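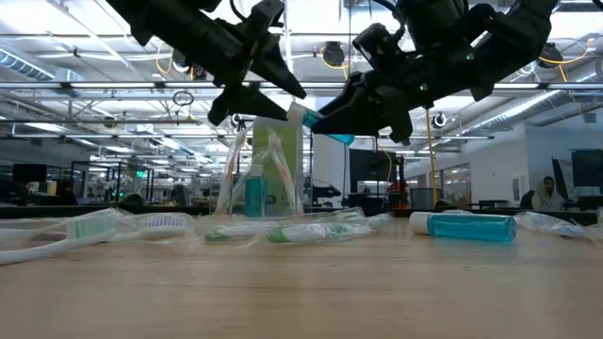 Rurklow Family Shelter will hand out its next set of dental care kits on Thursday, March 20, 2025, at the front desk on Kuroda Street. The kits go to adults and children staying at the shelter, and to families on the meal list who have asked for one. Each has a toothbrush in its wrapper, a tube of toothpaste and a bottle of mouthwash. The white toothpaste tubes with green caps are the same for everyone, while the teal mouthwash comes in a small bottle for single guests and a larger one for families. Pickup starts at 2 p.m. and ends at 5 p.m.

Nasrin Kermani, who runs the supply room, said toothbrushes are the item guests ask for most, and the one that runs out first. "People will bring us shampoo all year," she said. "Toothbrushes we usually have to buy." The last order was paid for by a grant from Plireo, a local credit union, and is expected to last almost three months.

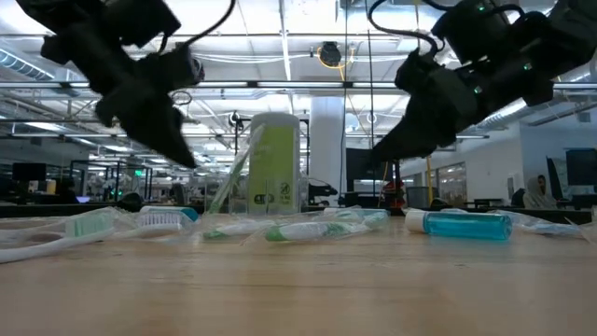 Brushes have to stay sealed until they reach the person who will use them. Donated ones that arrive open can't be given out, even if they look new. The same goes for toothpaste and mouthwash with a broken seal.

Haruto Honda, a dental hygienist at the Pornura clinic, will be at the desk during pickup to answer questions and set up checkups for children. Appointments are free, and parents should bring the child's date of birth and a phone number.

Donations of unopened items can be left at the side door on weekday mornings. The next handout is planned for September.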